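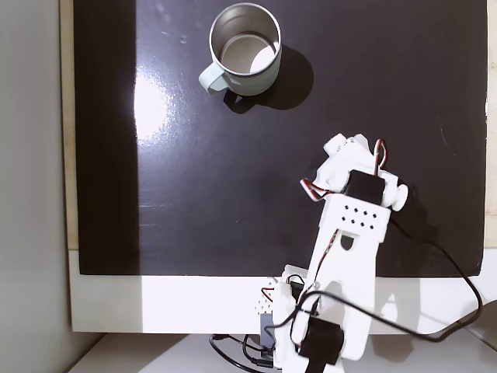
Who may request a penetration test from the Setton Security Office?
Any department that runs its own servers, web applications or networked equipment may request a test. Requests must be approved by the head of the department and by the system owner. Staff are asked to clear their desks of paperwork, badges and storage devices before an on-site visit; a plain steel mug with a green exterior may stay where it is, but a notebook containing passwords may not.

How long does a test take?
A standard external test takes 6 working days. Tests of internal networks are scheduled separately, and the dates are confirmed in writing by Fouad Tawfik, Head of Testing.

Will our systems be unavailable during the test?
Denial-of-service techniques are excluded from all standard tests. Departments should nevertheless confirm that current backups exist. Voltulora, the payroll platform, is tested only in March, outside the payment run.

What must we provide?
Please supply a list of addresses in scope, two test accounts with ordinary user rights, and the telephone number of a contact who can be reached throughout the test. Systems hosted by an outside company also require that company's written consent.

Are phishing exercises included?
No. They are requested on a separate form and require the agreement of the personnel office. Individual results are not released to managers.

How are findings reported?
Findings are entered in Plirnemance and graded by severity. Critical findings are reported to the system owner by telephone on the day they are confirmed. The written report follows within two weeks.

Is there a charge?
The first test in each budget year is free. Further tests are charged at $2000 each. Retests of corrected findings carry no charge.

Whom do we contact with a complaint?
Complaints should be addressed to Marisa Mancuso, Quality Officer, at the Villanueva Building.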